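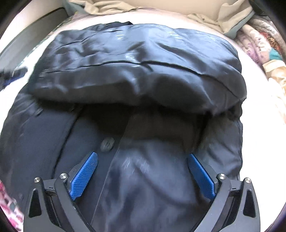
*A padded jacket and a hand-held gripper at the May open day, Kashindye residence, Vundomstead.*

## Open Day at the Kashindye Residence

The Tiria Program in Household Robotics welcomed 138 guests to its spring open day in May. The event was held at the Kashindye residence in Vundomstead, where the program carries out most of its work on clothing and bedding. Guests included families from the neighborhood, staff from two local laundries, and students in their final year at the Studanitz Technical School.

Archana Chaudhary, who directs the program, opened the day at 10 a.m. with short remarks in the front hall. She thanked the residents of the street for their patience over the winter, when parking was limited, and explained how the day would run. Groups were kept small so that everyone could stand close to the work. Each group spent time in the kitchen, the upstairs bedroom, and the study, where recordings from earlier sessions were shown on a large screen.

The bedroom drew the longest line. Demonstrators there used hand-held grippers to handle jackets, shirts, and bed linen on an ordinary bed, with other household fabrics left close by. The tools are worked by a person, and a camera on each one records what the fingers meet as they close. These recordings are later used to teach robot arms the same tasks. Ms. Chaudhary told guests that outerwear remains the hardest part of the clothing work. A padded jacket changes shape each time it is touched, and a smooth shell gives the fingers very little to hold. Dark, shiny cloth also makes it difficult for a camera to tell a fold from a shadow.
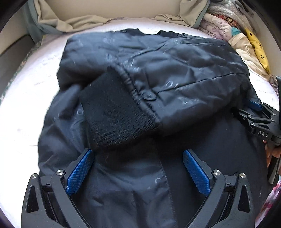
Sleeves were the subject of most questions. A sleeve that has fallen across the body of a jacket must be found, lifted, and laid out before any folding can begin, and the program treats this as a task of its own. Demonstrators are asked to take hold near the cuff, where the cloth is gathered and easier to pinch. Several guests from the laundries remarked that they train new employees in much the same way.

The program has set a goal of 600 recorded sessions with outerwear by the end of the year, of which 200 were complete at the time of the open day. Work on towels and pillowcases is further along, and a first set of results will be shared with partner schools in the fall.

In the afternoon, guests were invited to try the grippers for themselves under the guidance of staff. Younger visitors took to the task quickly — one student from Studanitz asked to return for a second turn and was later given an application for the summer placement. The program will offer 3 such placements this year. Applicants should be enrolled at a technical school or college and need no earlier experience with robots.

The day closed at 4 p.m. with refreshments in the garden. The program thanks the Kashindye family for the continued use of the house, and the Vundomstead Library for the loan of chairs. Groups that were unable to attend may ask for a visit by writing to the program office. Visits are limited to mornings during the summer months, and the upstairs rooms can be reached only by stairs.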